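Why does marble have veins?

Marble starts as limestone, a rock made mostly of a mineral called calcite. Deep underground, heat and pressure squeeze the limestone for a very long time. Its grains grow again and lock tightly together. This new rock is marble.

Pure marble is white. Clay, sand or iron in the old limestone leaves streaks of other colours, called veins.

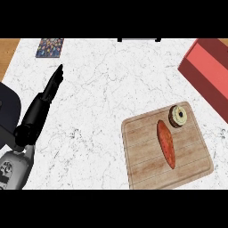 A white worktop with a marble pattern and thin grey veins.

Word to know: calcite, the main mineral in marble.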